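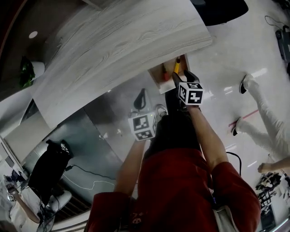
Desk organizers, open-top wooden type: does anyone have a layout that survives more than a week?

govlow_bench
Posts: 2,047

I maintain the supplies for a shared work area with several users per table. The current setup is one small light wooden box per table for pens, pencils and small tools. The tables have a white surface with a gray wood-grain pattern. Items are supposed to go back in the box at the end of each task, and by late afternoon most of them are somewhere else. The box in the photo holds a yellow pencil or marker with a small red item slightly to its left, both standing more or less upright, and that is close to the state I want every box to be in. The problem is keeping it there. Short items sink and get lost under longer ones, long items tip the box when someone reaches for them at an angle, and the surface is smooth enough that the box creeps. I am looking at three changes: internal dividers, a non-slip base, and a limit on contents. Has anyone tried all of them together, and in what order?

tallow_and_pitch
Posts: 1,601

Start with the limit. Dividers do very little if the box is overfilled, and they take up volume you may not have. We write the permitted contents on a strip of tape on the inside wall: two pencils, one marker, one eraser. Anything else goes to the supply cabinet.

The creep is a separate issue. Clear silicone bumpers, the self-adhesive kind sold for cabinet doors, one at each corner. Clean the underside with alcohol first and let it dry. If the wood is unfinished, the adhesive will let go within a month. Seal the bottom with one coat of shellac, sand lightly, then apply.

Evard_4
Posts: 100

Disagree on the order. I ran the same kind of setup without dividers for most of a year. The limit held for the first two weeks and then people added things, as they do. A divider is a physical limit. A slot 15 mm wide takes one marker and will not take two. A tape label is a request.

For material I used basswood strips, half-lapped at the crossing, no glue, so the whole grid lifts out for cleaning. Pencil shavings and graphite dust collect in the corners and you will want access.

tallow_and_pitch
Posts: 1,601

A grid that lifts out will be lifted out. I have found ours in the recycling bin. Twice.

Evard_4
Posts: 100

Then glue it and clean with a brush. I still would not rely on tape.

govlow_bench
Posts: 2,047

Both noted. Some constraints I left out of the first post. The boxes sit near the edge of the table, so I can't make them much taller without someone catching them with a sleeve. Budget is 75 dollars for all tables combined. I have a table saw and a small router, no laser cutter.

Question on height: what ratio of wall to pencil length are people using?

quillrest
Posts: 75

Half the length of a new pencil is the usual figure, so 3 1/2 to 3 3/4 inches. The trouble is that pencils get shorter and the box does not. We retire pencils at 4 inches for that reason. The stubs go in a flat tray.

Low walls are workable if the item is held by something other than the wall. I drill a solid block instead of building a box. Holes 3/8 inch for pencils, larger for markers, sized to the barrel plus 1/16. Each item stands by itself and a missing one shows as an empty hole. A block is also heavier, so it does not creep. Maple or beech offcuts cost next to nothing.

tallow_and_pitch
Posts: 1,601

Blocks are good for items of known diameter and bad for everything else. The moment somebody switches marker brands you are drilling again. They are also bad for erasers, clips, sharpeners and anything else that isn't round.

quillrest
Posts: 75

Route a shallow pocket at one end for those. 1/2 inch deep is enough — deeper and you can't get a fingertip under an eraser.

grindano
Posts: 1,601

I would question the position before the construction. Anything on the front edge gets knocked. Move the box back to where it can be reached with the elbow slightly bent, about a forearm from the edge, and half of the tipping goes away. It costs nothing to test. Mark the location with four corners of masking tape and see whether it is still there at 5 p.m.

govlow_bench
Posts: 2,047

The back of the table is used for sheet material, so the box would be moved every time. I can try the side.

grindano
Posts: 1,601

Side is fine. Put it on the side of the dominant hand and accept that left-handed users will relocate it.

Evard_4
Posts: 100

Or center it between seats and leave handedness out of it. We have shared tables too, and a box assigned to one side gets treated as belonging to whoever sits there.

Bangera77
Posts: 100

On the budget: museum putty instead of bumpers. One pack does every box, it holds on laminate, melamine and sealed wood, and it peels off clean. Do not use it on bare wood, since the oil bleeds into the grain. It also lets you move the box during a trial, where adhesive feet would commit you to a replacement set.

tallow_and_pitch
Posts: 1,601

Putty collects dust at the edges and looks dirty by August. For a trial I have no objection.

govlow_bench
Posts: 2,047

Plan as it stands. Existing boxes stay. Putty under all of them for the trial. Two tables get glued dividers, two get the tape label with a contents limit, and one gets a drilled block with a routed pocket if I can find a beech offcut thick enough. All of them go to the side, with the location marked. I will check each one at the end of the day and write down what is missing and what has been added.

quillrest
Posts: 75

Chamfer the tops of the holes before sanding. A countersink bit in a hand drill is sufficient. Without it the first pencil in will splinter the rim.

Evard_4
Posts: 100

Please record the divider tables and the tape tables separately. I would like to see those numbers.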